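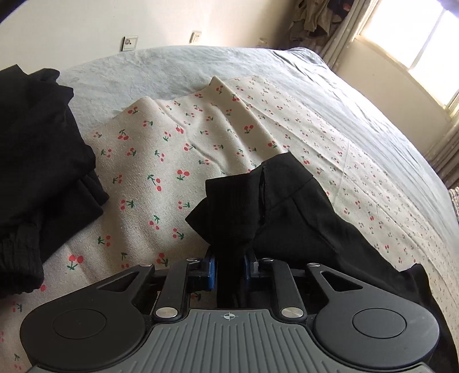
Black pile mid-sort on the bed, cherry print cloth underneath.

Clothing Re-use Strand — progress note to Vendis, October

4 min read

Quick one from Clultum. Longer version with the spend sheet comes at the end of the grant period, this is just where we've got to.

Sorting
Going well, slower than the bid said. We put down a full house clear in a morning. Not happening. A bedroom takes a morning by itself if you check every seam, and we do check every seam. Three households finished in the Tulline area, a fourth half done.

Black clothing still the worst. Everything looks the same in a heap — trousers, skirts, tops, all one lump until you pick each piece up and find the waistband. We now do blacks on a pale bed cover or a light cloth, near a window if the room has one. Dark on dark was costing us time and we were missing holes. Small change, cost nothing, wish we'd done it in the first week.

Order of work is now the same in every house:
Empty onto bed, darks apart from the rest.
One piece at a time, waistband and fastenings first, then seams, then hems.
Fold, or bag for repair, or bag for rag.
Household gets last say before anything leaves the room.

That last line was added after a mix up in the second house where a skirt went in the rag bag that should of stayed. Got it back same day. Apologised.

Numbers
Over 2,000 items through so far. 500 of those set aside for repair, mostly zips and dropped hems, a lot of tired elastic. Target for repairs in the bid was lower than that so the mending table at Perrin is backed up. We are not taking on more houses until it's moving again. Rest split between kept by the household and passed on, exact split in the final report, the tally sheets for the first house were done two different ways and need going over.

Money
Spend broadly on track. Underspent on travel, overspent on thread and bags. Would like to move some travel money across to the mending side. Is that ok in an email or do you need the form? Need to know before the next claim please.

What's not working
Labels. Paper ones fall off, pinned ones snag. Trying cotton tape tied through a belt loop or buttonhole, fine for trousers and coats, no good for anything knitted. Open to ideas.
Storage at Perrin. Shelves full. Bags on the floor by the back door which isn't great.
Print cloths and bedding — people keep asking if we take them. Bid says clothing only. We've said no so far but there's clearly a need, would like to talk about it at the review.

Next
Clear the repair backlog.
Finish the fourth Tulline house.
Write up the sorting steps on one side of A4 so other groups can use it, you asked for this in the summer and it's late, sorry.
Agree what happens to the rag bags, the collecter we had lined up now wants a minimum load and we don't have the room to build one up.

Feedback from households mostly good. One said she hadn't seen the bottom of her wardrobe in years. One said we talk too much while we work, fair enough.

Happy to do a call, mornings are best, before 10 if poss.

Clultum re-use team

3 comments · 4 shares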